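Parnside Rack and Cable
Home | About us | Services | Workshop days | Contact

About us

Parnside is a small company for network racks. We build them, we repair them, and we put order in the ones that other people have left in disorder. Our customers are schools, dental practices, two printing houses, a cold store and many offices where the network lives in a cupboard next to the coats. We work from one building in Brandavley, on the road to the old dairy, and we travel up to 60 miles for a job.

How we started

The company began as a repair bench in the back of a bicycle shop. At that time we only tested used switches and sold them again with a short guarantee. Customers came to buy one switch and then asked if we could also come and connect it. After the second year this was the larger part of our income, so we rented our own place and bought a van. The bench came with us. It is still the same bench, with the same burn on the left corner from a soldering iron.

In August of our fourth year we joined with Gauthier, a family firm which made padded covers and transport bags for musical instruments. It sounds like a strange marriage, but we had bought from them for a long time. Equipment which must travel needs good protection, and Gauthier knew textile and foam much better than we did. Their sewing room is now on our upper floor. They still make covers for accordions, if you ask kindly.

What we do

Rack building. You tell us what must go in, and we prepare the full rack before it comes to you. Every rack leaves us with a paper list inside an envelope, where each unit position is written with the equipment that belongs in it.

Padded protection. For equipment that travels between buildings we cut and sew the covers ourselves. We prefer textured black fabrics, because they hide small scratches and are not slippery in the hand when you carry something heavy down the stairs. 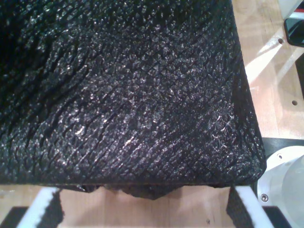

The sewing room also accepts single pieces. The smallest order we had was one cover for one label printer, and we were glad to make it. Please send us the outside measurements of your equipment, with the feet and the handles included, and tell us on which side the cables come out. Many people forget the handles.

Cabling. We make patch cables to length, from short ones for inside the rack to long ones which cross a warehouse. Last year we terminated 3,000 plugs by hand. We use color in a simple way: the customer chooses what each color means, we write it down, and we do not change it later. In our own workshop, yellow is for practice and testing.

Workshop days

Since we moved to Brandavley we also teach. The course is called Jodov, after the village where our first group met in a community hall with very poor heating. It takes one day, from 9 in the morning to 4 in the afternoon, and the price is 295 dollars with lunch. The groups are small so that each person has enough time at the rack.

In the morning we talk about planning, and everybody makes a cable and tests it. In the afternoon we go to the practice rack. It is important for us that people learn to look for the right port before they push anything in. A plug should go in straight, and you should feel the small click of the latch. If you must use force, please stop and look again.

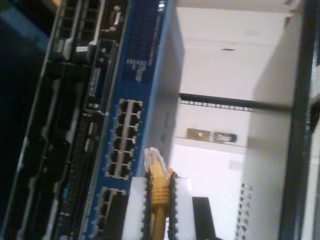
Yellow cable on the way to the switch, ports still free.

Participants receive a small booklet with our notes. We wrote it ourselves, and a former student has corrected the English of the first edition, for which we are thankful. The mistakes in the second edition are ours.

Our practice rack

People often ask us which rack they should buy for learning at home. We can recommend an open frame, like the one we teach on. You can reach everything from all sides, and the position numbers on the rails help you very much when you mount the first server and your arms are getting tired. Closed cabinets look nicer in an office, but for learning they are only in the way. Used equipment is completely sufficient. A NETGEAR switch on top and a DELL server under it are already enough for many exercises.
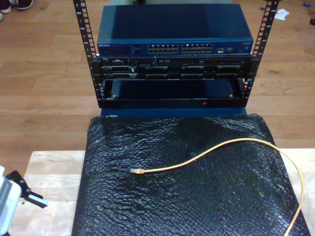
We advise to leave some space in the lower part. Sooner or later there will be something more to put in, and it is not pleasant to move a server for it. Put the heavy units low when the rack will stand alone on a floor, and ask a second person to hold the other side while you tighten the screws.

Visiting us

The workshop is open in the mornings from 8 to 12. In the afternoon we are usually at customers, so please call before you come. There is parking behind the building, next to the blue gate. If you bring old equipment for repair, please bring the power cable too. We keep more than 1,000 spare parts on the shelves, but the right power cable is always the one we do not have.

For orders of covers and bags, please write "Gauthier" in the subject of your message, and it will go directly upstairs.

Services | Workshop days | Price list | Directions to Brandavley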